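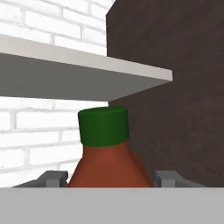 Section 3: Planning Your Purchase in the Simulated Kitchen

Before you spend a dollar on hardware, build your job list in Altix Planner and run it in the simulated kitchen. It's the best part of the whole process, and a good afternoon here can change what goes on your order form!

Before you start

You need Planner installed, the kitchen file loaded, and a rough budget from Section 2. Have your own shelf heights and counter depth written down too. A tape measure is fine.

3.1 Set up the test

1. Open the Kitchen layout and choose Arm on Counter Side.
2. Enter your real shelf height and depth under Room Sizes.
3. Pick one item to reach for. Bottles on a high shelf are a great first choice -- they test reach and finger clearance together.
4. Select a gripper from the parts list. Start with the two-finger model, the lowest-priced one we carry.
5. Click Run, then switch between the Room and Gripper views as the arm moves.

Note: The Gripper view shows how much space the fingers have near walls and shelf edges. Check it before you look at any prices.
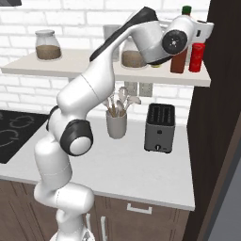 Figure 3-2. Room view, with the gripper close to the red bottle at the end of the shelf.

3.2 Check the reach

1. Pause the run with the gripper at the shelf.
2. Look for tight spots beside tall panels and under shelves.
3. Move the base and run again. Save each base position under its own name.
4. Repeat for every item on your job list. We suggest 11 runs per item, with small changes in where the item stands.

Caution: Don't order a longer arm on the strength of one failed run. Try a new base position first. Moving a base in Planner is free, and a longer arm adds $2000 to the order.

3.3 Fill in the budget sheet

1. Open Costs and click Import Runs. Planner lists every part used in your saved positions.
2. Add $400 for the mounting plate and $200 for spare finger pads.
3. Enter your installer's quote on the Labor line. Vutent and Thambiah price sheets can be imported directly.
4. Leave the Extras line open until you've finished the reach check.

Note: Cables are listed apart from the arm. Kamlesh Rana on our planning desk will gladly look over a sheet before you send it in, and she's very good at spotting missing cables.

Caution: A clean run in Planner doesn't replace a site check. Walls lean, shelves sag, and outlets end up in odd places. Book the check before you sign.

When the sheet is complete, save it as a Quote File and go on to Section 4, Ordering and Delivery.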